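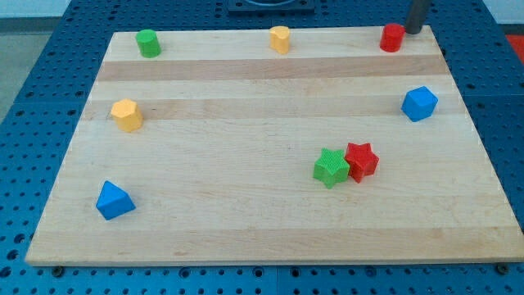

I've been meaning to write about the toy block situation in this house since July, when my aunt Sieglinde Ehlers mailed us a big mixed tub from a yard sale in Tukstead. My kids went nuts for it! I figured they'd build towers for a day and move on, but they've barely touched the cubes. It's all about the stars. The green one and the red one have that ribbed texture on top, and my youngest runs a thumbnail across them over and over (it makes a little zipping noise, which is cute for the first ten minutes). I like the plain cylinders myself, and I'm very fond of the maple butcher-block board as a place to play. Blocks look so cheerful on pale wood, and the stripes in the grain make pretty good roads if you're three and own a lot of tiny cars.

We did try sorting everything by color. Then by shape. Then my oldest announced that triangles are roofs and have to live with the cubes, and the whole system fell apart — so now it all goes back in one tub, and I've made my peace with that.

If you're hunting for a board of your own, look in the kitchen section before you look at anything labeled as a play tray. I found a nice one at the Haugen thrift store for 19 dollars, gave it a scrub and a little mineral oil, and let it sit overnight. Next up is a drawstring bag for the blocks, if I can ever find my good scissors.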